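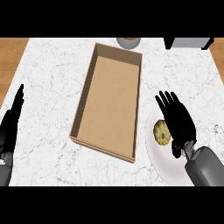

Start position: cardboard tray between the hands, plate on the right.

Looking after the hands on a worktop cell

Run the rehearsal in the simulator before the real arms move. Our cell is a Skuvska pair on a kitchen counter, and most stoppages come from the fingers.

Wipe the fingertips with a damp cloth after every 3 runs. No washing-up liquid, it leaves a film.

Check the wrist screws with power off. A quarter turn is plenty.

If a thumb sticks, work it by hand four times, then re-home it. Renata Makowska also brushes crumbs out of the knuckles with an old toothbrush.

Keep the tray well clear of both hands at start-up. Reset the run counter at 118 and change the finger pads.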